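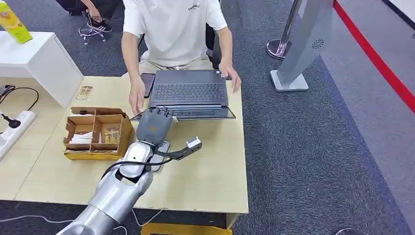

The hand at our table, between the cardboard organizer and the white device.

Flolau Hand Kit with Anton recording software – review after one month of collecting demonstrations
Posted 20 Jul 2021

I work in a small group at Hoswood where we teach manipulation skills from examples. We bought the Flolau kit in June. I write this review for people who must decide if they should buy a complete kit or build one from parts, as we did before.

What is in the box: the five-fingered hand, the wrist adapter, a bracket for a small camera, the cables, and a license for Anton, the program that records and sorts the episodes. The arm is not included. The adapter fitted our arm without new holes, and the mounting took us one morning.

Our task set is very ordinary. The hand should learn to pick up small packages, put folded paper into a compartment, and move a phone to a given place on the table. An operator guides the arm, a second person resets the objects, and Anton stores the joint positions together with the video. The office things stay on the table during recording, as the manufacturer recommends in the manual. I agree with this advice. Our older data set was recorded on a clean table, and the policy trained on it became confused by any laptop.

The speed is good. On a normal day we record 34 useful episodes per operator, and with our self-built setup we had 13. Most of the difference comes from Anton. You mark the start and the end with a foot pedal, and a bad episode is deleted with a double press. Before, we did the cutting by hand in the evening, and I do not miss it.

The fingers are strong enough for cardboard and soft enough for paper. The thumb is the weak point. It comes in slowly, and operators learn to wait for it, so this waiting also goes into the data. You will see your trained policy making the same small pause. We asked Flolau about it and they promised a firmware update, but I can only review what I have.

The cable is my second complaint. It is routed on the outside, and when the wrist turns far, you must watch that it does not catch on something. We lost 3 episodes this way. A few clips in the box would solve it.

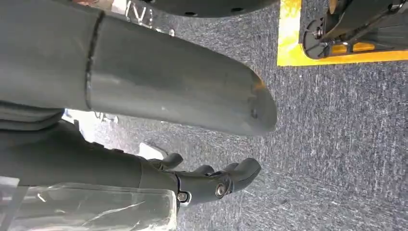
Can the episodes be used with other training code?
Anton exports to an open format with one folder per episode, and our own loader needed only small changes. The time stamps of the video and of the joints are already aligned in the export.

The manual is clear in the hardware part and too short in the software part. The page about calibration describes an older menu. I found the right one after two days of searching, and it is under "Session", not under "Device".

We also tried the Gilmartin glove, where the operator wears the sensor on his own hand. The glove is faster for a beginner, but the recorded motion must be converted to the robot hand, and small grasps suffer. For large objects I would take the glove. For paper and small packages I stay with Flolau.

My rating is 4 out of 5. The missing point is for the thumb – if the update comes and it helps, I will correct the rating in this same post.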